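Zornex Tabletop Cell: Set-up and Care Guide

Section 3. Finger Mounting and Wrist Camera Alignment

3.1 Before you start

Carry out this section after a finger change, after any contact hard enough to trip the force limit, and whenever the alignment check in Section 2 reports an offset. Allow 19 minutes for a cell that is already bolted down and powered.

You need the hex key set from the Grilthorpe tool roll, a lint-free cloth, and the feeler gauge marked 3. Do not use a ball-end key on the finger screws.

CAUTION: Press the stop button and wait for the wrist light to change before putting a hand between the fingers. The fingers can close under spring load with the drive turned off.

3.2 Fitting the fingers

1. Move the arm to the service pose (menu item 213).
2. Open the gripper fully from the pendant.
3. Wipe both mounting faces. Grit under a finger base shows up later as a tilt at the tip.
4. Seat the left finger first. Start each screw by hand for two full turns, then run it down until it just touches.
5. Repeat for the right finger.
6. Close the gripper on the feeler gauge and tighten the screws in turn, a quarter turn at a time.
7. Release the gauge and open the gripper. Tips that do not meet squarely must be loosened and seated again from step 4.

NOTE: Do not add thread locker. The screws are coated at the factory and may be reused up to three times.

3.3 Checking the wrist camera view

1. Send the arm to the viewing pose and turn on the live view.
2. Confirm that both finger tips enter from the bottom of the view, with open table between them.
3. Place the test items on the gray table, clear of the fingers. The tray goes to the upper left of the view. It does not have to be fully in view.
4. Compare the live view with the reference view.

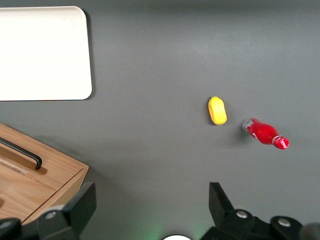 Do the test items have to be placed in exactly the same spots every time?
The check uses only the finger tips and the table plane, so the items may be moved freely as long as they stay off the finger path. Placement matters for the pick test in 3.5, where each item needs a clear margin on both sides.

3.4 Correcting an offset

1. If one tip sits higher in the view than the other, loosen the camera clamp by half a turn. Do not remove the clamp screw.
2. Rotate the camera body until the tips are level, then tighten the clamp.
3. If the tips are level but shifted to one side, leave the clamp alone and enter the shift under Camera, Side Offset.
4. Save the result. The controller restarts the view, which takes almost a minute.

NOTE: Older cells with the Rolland wrist plate have no side offset entry. On these cells, shift the plate in its slots and repeat 3.3.

3.5 Pick test

Run the pick test at low speed before returning the cell to normal work.

1. Load program 526.
2. Set the target to the tray and the speed to Low.
3. Start the program and keep one hand near the stop button.
4. Watch the live view during each move. Blur while the arm is traveling is normal. Blur that remains when the arm has come to rest points to a loose camera clamp.

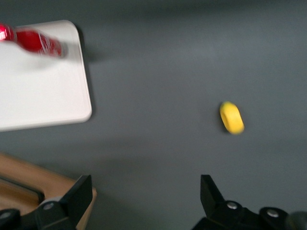

5. After each release, let the arm settle before the next item is called. The default pause is long enough for a cell on a solid bench. Lengthen it if the bench flexes.
6. Stop the program if a finger touches the tray rim, and lower the tray or raise the release height in the program.
7. When all items have been placed, open the gripper and look at the finger screws again. Retighten any that have moved and repeat the test.

CAUTION: Do not raise the grip force to cure a dropped item until the finger pads have been cleaned. Smooth round items slip on dusty pads at any force.

3.6 Routine care

Every week: wipe the camera window and the finger pads with a dry cloth.

Every month: check the finger screws and the camera clamp for movement. Look along the wrist cable for flat spots where it passes the mounting base.

Every January: replace the pads and run 3.2 through 3.5 in full. Platov pads are shorter at the tip and need the finger length changed in the tool table before the first move.

Record the side offset on the card inside the controller door each time it is changed. A value that keeps growing in one direction means the wrist plate is working loose. See Section 4, Wrist Plate Removal.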